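Cleaning a white drum lampshade without wrecking it?
Lighting & Small Furnishings > Cleaning
Asked by Hajnalka Szűcs, October 17, 2026
3 replies

Hi all, quick one hopefully. I've got a batch of table lamps to get ready, 11 of them, plain black base with a white drum shade. They're going into the furnished units at Rulurton and the move-ins start before the end of the month so I'm a bit under the pump.

Lamps have been in storage since August. No covers on, my fault. Shades have gone that dull grey-white colour on top where the dust settles, plus a few have finger marks near the bottom rim from people grabbing them by the shade to move them (please stop doing this, everyone).

So far been wiping them down with a dry cloth. Loose stuff comes off fine. The marks don't. On one shade I tried a damp cloth and I swear it just pushed the dirt into a bigger patch with an edge round it. Sort of a tide line. That one is now facing the wall. 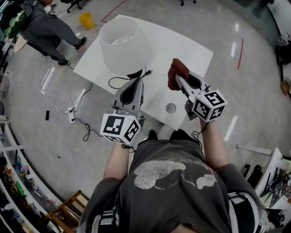
Lamp on the table, reddish-brown cloth at the ready.

What I want to know:

Dry or damp? And if damp, with what in it. Dish soap? Vinegar? My aunt says bread. As in actual bread.

Do I take the shade off first or is it fine to do it sitting on the base? Taking it off is fiddly, there's a ring thing that has to unscrew and the bulb has to come out.

The shades feel like fabric stuck on some kind of plastic liner but I'm not certain. No labels. Supplier was Laskowska and they've stopped answering emails, so no help from there.

Also is it worth saving the tide line one or do I just buy another shade.

Not looking for a perfect showroom finish, just want them to look clean when the light's switched on. That's when you really see it, every smear shows up as a shadow. Thanks in advance, have to run.

Veikko Pelkonen
Regular contributor

Hi Hajnalka. Did lamps and blinds for a hotel for years so have cleaned a lot of these. Dry first, always, and get way more off dry than you think you can before any water goes near it.

Order I'd go in:

Switch off, unplug, cord right out of the wall. Let the bulb cool properly if it's been on.

Take the shade off. Yes it's fiddly. But you can't get at the inside otherwise, and the inside top edge holds as much dust as the outside. You'll be leaning on the frame the whole time too if it's still on the base, and the fitter ring bends easier than you'd expect. Once bent the shade sits crooked forever.

Lint roller, the sticky sort. Roll up and down with light pressure, turn the shade as you go, fresh sheet every shade. If the fabric lifts or feels like it's coming away from the backing, stop and go to a soft paint brush instead. A clean 2 inch brush is good, hold the shade on its side and flick downward. Vacuum with the brush head on low works as well.

For finger marks, a dry cleaning sponge. Sometimes sold as a soot sponge or a chemical sponge, hardware shops have them near the paint. Bone dry, no water at all. Wipe in one direction, don't scrub in circles. When the face of the sponge goes grey slice that layer off with a knife and carry on. This gets most greasy rim marks off, not all.

Your aunt isn't mad by the way. White bread, crust off, squashed into a ball, does lift light grime. It's the same idea as the sponge. Leaves crumbs in the seam though and I wouldn't do it in a unit someone's moving into, ants.

Only after all that, damp. White cloth, wrung out til it feels barely wet, drop of clear dish soap in a bowl of lukewarm water. And here's the bit about your tide line: you can't spot clean these. If you wet one place, the water carries the dirt outward and it dries with an edge. You have to go over the full panel seam to seam, or on a drum the whole way round, same dampness all over. Then a second cloth with plain water, then stand it upright somewhere airy, out of the sun. No hair dryer, the glue goes soft.

I'd swap the reddish cloth for a white one once water's involved. Coloured cloths can bleed onto pale fabric and you'd have a worse problem. Dry it's fine, use it on the base.

Base and cord: slightly damp cloth, then dry straight away. Black shows every water spot. Keep it well clear of the socket part. Wipe the cord toward the plug and have a look for nicks on the way down, good time to catch them.

For the damaged one, try the whole-shade damp wipe before you buy anything. I've rescued maybe half of mine that way. Nothing to lose.

Do your worst shade first as the test, not the best one. And no vinegar, it does nothing for grease and the smell hangs around when the bulb warms up.

irkix_dave

just buy new shades?? they're cheap. Claton do a white drum that fits most bases, I paid $24 for mine. not worth an afternoon per lamp imo

if you do go that way measure across the bottom AND the top AND the hole in the ring. I only did the bottom, got home, hole was too big, had to go back for an adaptor. store's nowhere near me either

oh and baby wipes work on the finger marks, used them on ours no problem

Comment from Veikko Pelkonen
Please no baby wipes on fabric shades. There's lotion in a lot of them, looks great for a week then it grabs dust and yellows. If yours is all plastic you'd get away with it. And it's more like ten minutes a lamp once you get a rhythm, not an afternoon.

Comment from irkix_dave
mine might be plastic tbh. never checked

Comment from Hajnalka Szűcs
Thank you both!! Got a soot sponge at lunch and have done 8 so far, rim marks nearly gone on all but one. Didnt know about slicing the sponge, would have chucked it. Tide line shade got the full wipe all the way round and is drying now on top of the filing cabinet, can still see a faint edge but only if I go looking. Will see what it's like with the bulb on tomorrow. One ring was already bent when I took it off, so Dave I might be needing one of those Claton ones after all. Do you remember if the adaptor came with it or was it extra?

Comment from irkix_dave
extra. couple of bucks, get the metal one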